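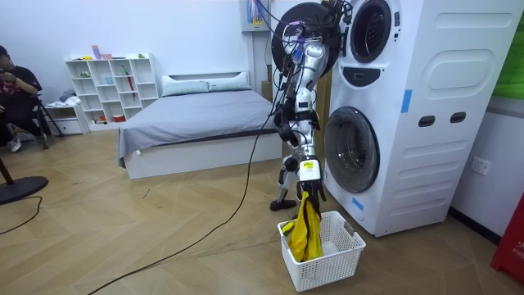
叠放式洗衣烘干设备与白色洗衣篮。

Navumard在Cestville启动“Zodine家庭织物护理计划”
覆盖Steiner住区711户家庭,同步开放织物送检与设备保养服务

Cestville,3月——家用织物护理服务机构Navumard今日宣布,“Zodine家庭织物护理计划”(以下简称“Zodine计划”)在Cestville市Steiner住区正式启动。计划为期十二个月,面向住区内全部711户家庭,内容包括洗涤用量指导、洗衣与烘干设备保养、旧织物回收以及错峰用电提示。居民参与不收取费用,也无须更换现有设备。

Steiner住区由四个组团构成,建成年代各不相同。早期两个组团的户型没有独立洗衣间,多数家庭将设备安置在厨房或走廊尽头;后建的组团则预留了叠放设备的位置。Navumard在前期走访中发现,户型差异直接影响居民的洗涤习惯。空间较小的家庭倾向于积攒衣物后一次洗完,装载过满的情况较为普遍;设有独立洗衣间的家庭洗涤次数更多,单次装载量偏低。两种做法都会增加用水、用电和织物磨损。

Zodine计划据此制定了两套指导方案,由各户按自身情况选用。第一套适用于每周集中洗涤的家庭,重点是分批、分色和装载量控制;第二套适用于每日洗涤的家庭,重点是短程序的选择和洗涤剂减量。两套方案均以单页形式印制,可贴于设备侧面或储物柜门内侧。

计划主要内容

一、用量指导
参与家庭将收到一只带刻度的量杯和一份用量对照表。对照表按当地自来水硬度编制,列出棉、化纤、混纺及羊毛四类织物在不同装载量下的洗涤剂建议用量。Navumard提示居民,洗涤剂用量过多会延长漂洗时间,残留物也容易使毛巾发硬、深色衣物出现白痕。

二、首批物料发放
首批准备护理套装1000份,其中711份直接配送至Steiner住区各户,其余存放于Cestville市民服务中心,供邻近街区居民领取,领完为止。套装包含量杯、用量对照表、细网洗衣袋两只以及设备保养记录卡一张。

三、旧织物回收
住区四个组团的入口处将各设一处回收点,接收洗净晾干的床单、毛巾、窗帘和棉质衣物。回收织物经分拣后,品相良好者转交社区互助机构,其余加工为工业擦拭布。羽绒制品、地毯及沾有油漆或溶剂的织物不在接收范围之内。

四、错峰用电提示
登记手机号码的住户可在每日晚间收到次日的低谷用电时段提示。使用预约功能的家庭可据此设定启动时间。考虑到老旧组团隔音条件有限,提示时段不包含晚上十点至次日早上七点。

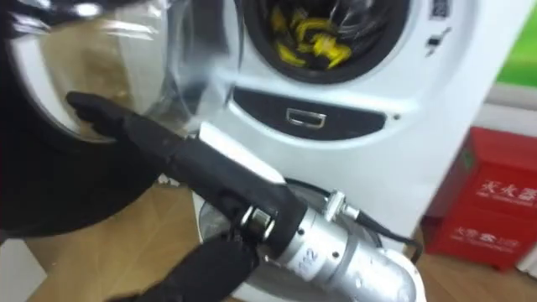
设备保养与上门检查

设备保养是Zodine计划的另一项重点。Navumard在筹备阶段抽查了301台在用家用洗衣机,检查项目包括门封圈、排水过滤器、洗涤剂盒和进水管接口。抽查结果显示,排水过滤器长期未清理是最常见的问题,其次为洗涤剂盒内结块和门封圈褶皱处积存绒毛。

计划期内,每户可预约两次上门检查,每次四十分钟。检查人员将现场演示过滤器清理方法,并对进水管老化情况作出书面说明。检查不含维修,需要更换部件的,由住户自行联系设备售后单位。

对于日常保养,Navumard建议居民遵循以下做法:

洗涤结束后尽快取出衣物,并将机门保持开启一段时间。
每周以软布擦拭门封圈内侧一次,遇有硬币、发夹等物及时取出。
每月清理排水过滤器一次,清理前先关闭电源和进水阀,并在下方放置浅盘。
每月空载运行一次高温程序,不与衣物同时进行。
烘干设备的绒毛滤网应在每次使用后清理。
叠放安装的设备每半年检查一次连接件是否松动,发现晃动应停止使用并联系安装单位。

家中有幼儿或宠物的住户,启动程序前应先检查滚筒内部,不使用时应启用童锁。

颜色鲜艳织物的单独处理

近年来,颜色饱和度较高的家居织物和运动服装在居民家中日益增多,掉色、串色也成为咨询较集中的问题。Zodine计划为此编写了专门说明,建议新购的黄色、红色和深蓝色织物前三次单独洗涤,水温不超过三十摄氏度,并翻面晾晒。首次洗涤前,可用湿润的白布在衣物内侧缝边处轻压,白布染色者不宜与浅色衣物混洗。

说明同时指出,食盐和白醋对现代染料的固色作用有限,不建议作为常规做法。已经发生串色的衣物应避免烘干,可在保持湿润的状态下重新洗涤,或送至住区服务点咨询。

送检服务与后续安排

Navumard将在Cestville设立织物送检窗口,接收居民送来的小件织物样品,提供纤维成分判断、色牢度和缩水率三项基础测试。计划期内送检名额为1000件,每户限两件,测试结果在十个工作日内以书面形式告知。样品测试后不予退还,居民应避免送检仍在使用的衣物。

计划进行至第六个月时,Navumard将向Steiner住区居民公布阶段性报告,内容涵盖参与户数、回收织物重量、上门检查中发现的主要问题以及居民意见。涉及各户用水、用电的数据须经住户书面同意后方可采集,公布时仅以组团为单位汇总。计划结束后,指导单页和保养记录卡的电子版将继续供公众下载使用。

Navumard表示,Cestville其他住区如有意参与,可由物业管理单位或居民组织提交书面申请。申请材料应包括户数、建成年代、洗衣设备主要安装位置及公共回收点的可用场地。首批申请受理期为六周,结果将统一公布。

参与方式

Steiner住区居民可在各组团服务台登记,或填写随套装附送的回执并投入入口处信箱。上门检查的预约时段为上午九点至下午五点,需变更时间的,应提前一个工作日通知服务台。

关于Navumard

Navumard是一家从事家用织物护理研究与社区服务的机构,业务包括洗涤方法测试、织物寿命评估、护理标识解读及居民培训。Zodine为Navumard旗下的社区服务项目。

媒体垂询
Navumard新闻事务部
Cestville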